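Black patterned tabletop -- seal it or leave it? | Multholm Home Forum > Surfaces and Worktops

hedlund70
Posted 15/06/2022
I am redoing the top on my work table and have narrowed it down to a black one with a white marble type pattern. The table sits in a small alcove with walls on both sides and one behind, all painted light gray. My questions are whether a busy pattern is too much in a small space, and whether I need a strip at the back where the top meets the wall. My wife wants plain gray. I do not.

Torvik_T
Plain gray shows every ring from a coffee cup. I had one for 3 years and wiped it twice a day. Get the pattern.

liv.aasen
I disagree with Torvik. A strong pattern is hard to work on. If you drop a small screw or a pin on it you will spend ten minutes looking. I sew, and I changed my marbled top for a plain one in July last year. I would not go back. 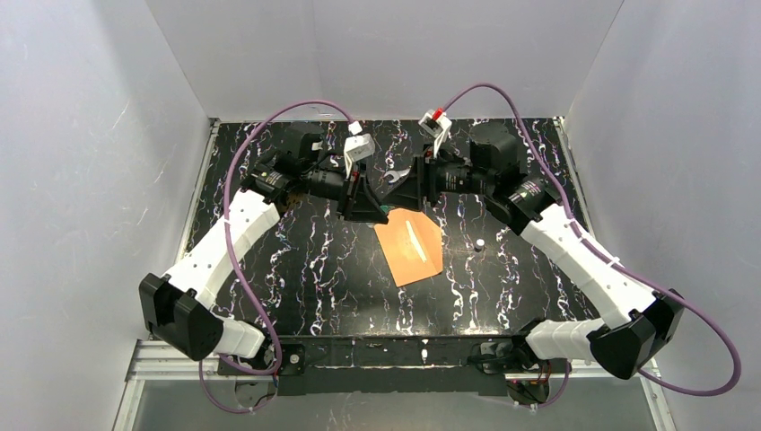
Torvik_T
Screws go in a tray, Liv, so I don't see the problem. A dark top also looks good with pale walls, and you don't need anything on the walls if the top has some life in it. The one in my post has white and violet streaks on black, heavier toward the back and the sides, and the gray walls are left completely plain. There is a narrow light rim along the back where the table meets the wall, and I would do the same in your alcove. A bare joint collects crumbs.

hedlund70
The violet is a surprise. I had only looked at black and white. Does it clash with anything?

Torvik_T
Not with gray. I would keep it away from yellow walls.

akov
On the strip -- yes, fit one, but leave a small gap behind it and fill that with flexible sealant. My top moved over the first winter and the hard filler cracked from end to end. As for sealing the surface, it depends what it is made of. Laminate does not need it. Wood or stone does.

liv.aasen
Agree with akov about the sealant. Still against the pattern. Ask for a sample and drop a few pins on it under your own lamp before you pay.

hedlund70
It is laminate, so no sealing then. Anport quoted me 2,992 for the top cut to size, delivery included. The plain gray is 1,000 less.

Torvik_T
That is a big difference. For that money I might put up with the coffee rings.

liv.aasen
There you go.

hedlund70
I have ordered two samples, the black and white and one with violet in it. Will do the pin test at the weekend and let my wife have a look as well.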